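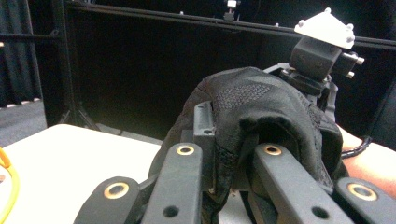 Sturncombe revises storage rules for bearing lubricants

May 20, 2023

The Sturncombe district works office has issued revised rules for the storage of greases and light oils at its pumping stations. The rules replace a set that had been in force since the stations were taken over from the former water board. They apply to all sites on the Besau channel and take effect in August.

Under the revision, opened grease cartridges must be capped, labeled with the date of opening and stored upright. Partly used cartridges may not be moved between stations. Oils for sleeve bearings are to be kept separately from hydraulic fluid, on shelving with a drip tray, and drums must be stored on their sides if they are kept outdoors.

The change follows an inspection of pump 2 at the Sanna station, where a shaft bearing was replaced after repeated high-temperature alarms. A sample taken from the housing contained two greases with different thickeners. The mixture had softened and drained from the loaded side of the bearing.

"Both products were suitable for that pump, and each would have been fine used alone," said Ruan Mofokeng, maintenance planner for the district. "The log recorded the quantity but had no column for the product."

The new log sheet has that column. It also requires the technician to record shaft speed and housing temperature before and after greasing. Stations may keep a maximum of three lubricant products on site unless a pump manufacturer's manual calls for another.

Concetta Grasso, who supervises the Sanna and Besau stations, said the limit would mean returning some stock to the central store. The store currently lists 407 cartridges, a number of them past their marked shelf life. Expired product will be sent for disposal — it may not be used on gates or hinges, a practice the old rules allowed.

The supply contract with Zodby is unchanged. Deliveries will go to the central store only, and stations will draw stock by written request.

Copies of the rules and the new log sheet are available from the works office. Questions about compatibility between products should be sent to Jae-hoon Koo in the maintenance section before any change of grease is made.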